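Two Grippers, One Very Long Week in Ludport

I have now watched a robot drop a boiled egg more times than I care to admit, and I'd go back tomorrow.

It started in April, when I talked my way into the Skelden workshop in Ludport, a big concrete-floored place where small food businesses can try automation gear before they spend real money on it. I'd been writing about kitchen robots for a while from the comfort of my couch, mostly by reading spec sheets, and a spec sheet will tell you that every gripper ever made is gentle, strong and easy to clean. I wanted to see two of them pick up the same lunch.

So that was the plan. Same arm, same table, same food, 2 grippers. The first was the Koubek, a soft silicone thing with puffy fingers that curl when you push air into them. The second was the Brolto, a plain electric parallel gripper: two jaws that slide together and apart, and that's the whole trick. I'll confess I walked in rooting for the Koubek. It looks friendly! It looks like it should be good at eggs!

And it was good at eggs, once we got the air pressure sorted out (the first morning was a bit of a massacre). It was lovely with peaches and bread rolls too. The trouble came with anything close to anything else. Those fingers need room to spread before they close, so when the rolls were packed in a tray it kept nudging the neighbors out of line. You'd get your roll, sure, and the one next to it would be lying on its side. The air line was also one more thing to route along the arm, and it popped off twice at the wrist with a noise that made me spill my coffee.

The Brolto took longer to like. It has no give at all, so everything depends on how you set the closing force and how far the jaws open before you go in. Set the force too low and a roll slides right out. Too high and you've made a crouton. We did 400 picks on rolls alone before I trusted it, changing one number at a time and writing everything on a clipboard that got stickier by the hour. But the jaws are slim, they go down into narrow places, and swapping fingers took me three minutes with a hex key.

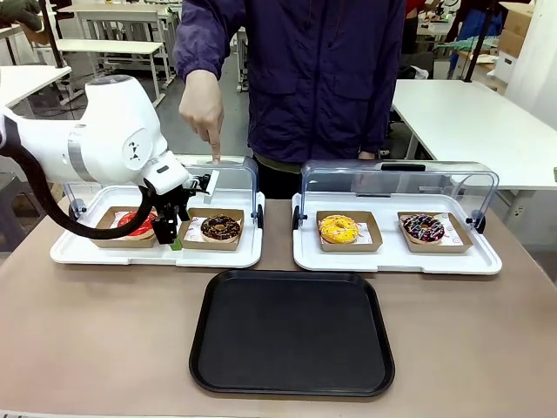
With the parallel jaws, the approach is where you win or lose. You want the fingers to come straight down, open just enough, and touch nothing on the way. Donuts are a mean test of that, what with the glaze and the sprinkles, and boxes make it meaner — the jaws have to get down between two donuts without dragging through the icing on either one. Clear curved covers over the trays add one more thing to steer around, and so does a thick cable looping down toward the wrist, so I'd tell anyone doing this to plan the cable path as carefully as the arm path. I spent an embarrassing amount of time on mine.

By the end of my stay the clipboard said 1,428 picks across both grippers, and roughly a third of those were me being stubborn about eggs. If I ran a fruit stand I'd buy the Koubek and give it plenty of elbow room. For a bakery counter, where everything sits snug in a box, I'd take the Brolto and put up with the fiddly setup. Skelden says there's a suction gripper coming in next, and I've already asked if I can bring the pancakes.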